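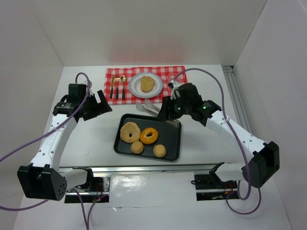

Bread on the blue-rimmed plate, checkered placemat, black-handled cutlery.

2019-06-05

Starter notes, mostly so I stop repeating myself when people ask how the rye is going.

Fed Postik first thing (yes, the starter has a name, it came with the jar and I'm not changing it now). It smelled sharp, more nail polish than yogurt, so I think it's been going hungry overnight. Gave it a bigger feed than usual, half rye and half plain white, and put it up on the shelf over the radiator pipe. Doubled by lunch! That's way quicker than the last batch, which sat there sulking all afternoon.

Zyanya Quintero wants us to try the Kettani flour again. I was pretty sour on it after October, when everything we made with it spread out like a pancake, but she thinks we just had the dough too wet, and looking back at my own pages I can't argue. I wrote "add splash more water??" and then didn't write down how big the splash was. Great work, me. So this time I'm holding back some of the water until after the first rest and only adding it if the dough feels tight.

Mixed 2 bowls, one Kettani and one with the usual Celtach, same salt, same starter, same everything else. Folded both four times. The Kettani one felt stickier at first and then came together all at once around the third fold, kind of satetiny on top (satiny, whatever, my hands are covered in dough). The Celtach one behaved like it always does. I do like a dough that behaves.

Shaping went okay. I still drag too hard on the last turn and tear the skin. Zyanya does this thing with the side of her hand, barely touching it, and I keep watching and not getting it. Into the fridge for almost 11 hours, which is longer than I planned but I'm not getting up in the middle of the night for a loaf.

For tomorrow:
Oven on early, the bottom element is slow again.
Score deeper on the Kettani.
Weigh the water. WEIGH IT.
Order more rye, we're down to the dusty end of the bag.
Ask whoever borrowed the good bench scraper to put it back in the drawer.

Also, the lid on Postik's jar is cracked, so there's a saucer on it. Please don't tighten anything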